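Unit 7: Planning and Budgeting for a Robot Work Cell
Course notes, Equipment Planning for Small Laboratories
Prepared by Ewan Gillies
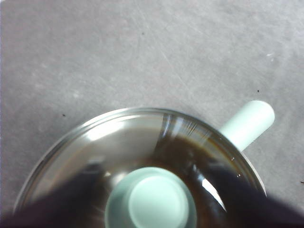
In the last unit we wrote the task list. In this unit we put prices next to it. Please bring your own task list to the session, because the exercise at the end uses it.

7.1 Start from the task and not from the catalog

Many students open the catalog first and choose an arm by its reach and payload. Then they look for a task which fits the arm. I ask you to work in the other direction. Write down the objects that the robot must hold, and for each object write its material, its widest and narrowest size, and its weight when full. Glass and liquids need their own line in the table. A clear vessel is difficult for many depth cameras, and a liquid changes the weight from one trial to the next. Both of these facts have a cost, and the cost usually appears later than the arm.

7.2 The four groups of cost

Group A is the main equipment: arm, controller, gripper, mounting plate. Group B is sensing: the wrist camera, the fixed camera, the cables and the lights. Group C is everything that wears out or breaks: finger pads, glassware, spill trays, spare cables. Group D is people's time, which includes installation, training and calibration.

In the plans I have corrected, Group A is nearly always complete and Group C is nearly always too small. For a cell which handles open liquids, I recommend 18 percent of the Group A price for Group C in the first year. You may choose another number, but you must write how you arrived at it.

7.3 Comparing offers

For the class case we use three offers, from Maven, Skerkis and Leclerc. The full sheets are in the course folder. Please read these points with care:

Maven includes the gripper but does not include the fingers.
Skerkis gives the lowest price for the arm. The controller license is renewed every year, so you must add it for the full life of the cell.
Leclerc includes two days of training on site. Delivery can take up to 206 days after the order is signed.

Do not compare the totals at the bottom of the sheets. Copy each line to your own table first, under Groups A to D, and mark the empty places. An empty place means a question to the seller, and you should send this question in writing.

7.4 Time planning

If your budget closes in February, the order date is a fixed point and you count backward from it. Leave time for the safety review. The review needs the final gripper model, so a plan that says "gripper to be decided" cannot pass it.

7.5 Exercise

The Gornent laboratory wants one cell for moving small tableware and vessels with liquid. Prepare a budget for 3 years. Show the four groups separately for each year. Add one paragraph about which cost you are the least sure of, and how much the total changes if this cost is doubled.

Length: two pages with the table. Marks are given for the method and for clear assumptions. The choice of seller has no influence on the mark.

Reading before the next unit: the folder sheet "Spare parts and service contracts", sections 1 and 2 only.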